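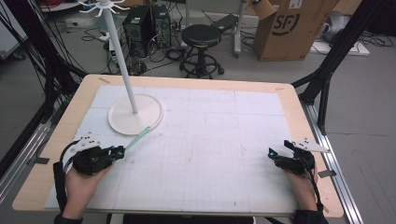

Home | Cells | Handheld Sets | Spare Parts | FAQ | Contact

Print this page | E-mail this page

Stenderby Cell: Frequently Asked Questions on Setup and Care

These answers are for the people who use the Stenderby table cell with the two handheld grippers. They are written by Tudor Filip, who keeps the cell in order. Please read them before your first shift, also if you know the older Gamage cell.

What must I check before I switch on?

Look first at the mat. It must lie flat and the tape must hold it well. After this, look at both gripper cables from the gripper down to the floor. A cable should hang free along the side of the table and never pass under your stool.

The light on my gripper is not cyan. Can I start?

No. On our grippers cyan means that the gripper is connected and tracked. If the light is white, wait until the program Sullden has finished loading. If it blinks red, unplug the cable at the computer end, count slowly to seven and plug it in again. When it blinks red a second time, write it in the log and take the spare gripper.

How do I clean the tracking plates?

With a dry soft cloth only. Alcohol removes the small dark dots little by little, and then the tracking jumps. We lost one plate in this way in October. Hold the plate by its edges. If you feel that it moves on the gripper, do not tighten it by hand, because its angle is part of the calibration.

When is a new calibration necessary?

After every change of plate, after the frame was pushed, and in any case after 101 recordings. The program shows the counter at the top of its first page. The procedure takes nearly 39 minutes and you need both grippers for it, so please do not begin it at the end of the day.

May I draw on the mat?

Yes, with a soft pencil and thin lines. Many tasks need a start position for the object, for example for the round base of the coat stand. Do not use markers. Old lines can be removed with a normal eraser, but press the mat down with your other hand so the tape does not come loose.

The jaws do not hold thin rods. What is wrong?

Most often the rubber inside the jaws is worn. Order the set with the name Tenis, size 2, and change both sides together. Close the jaws slowly on a rod and pull a little. It should not slide.

Can I move the computers away from the table?

Please ask me before. The gripper cables are long enough for the present place only, and a stretched cable breaks inside, where you can't see it.

Who repairs the frame and the rails?

I do it myself. Users may wipe the rails, but the screws stay as they are. Leave a note in the log with the time and what you noticed, and I will come the same afternoon if I am in the building.

This site uses cookies to remember your settings. Accept | Read more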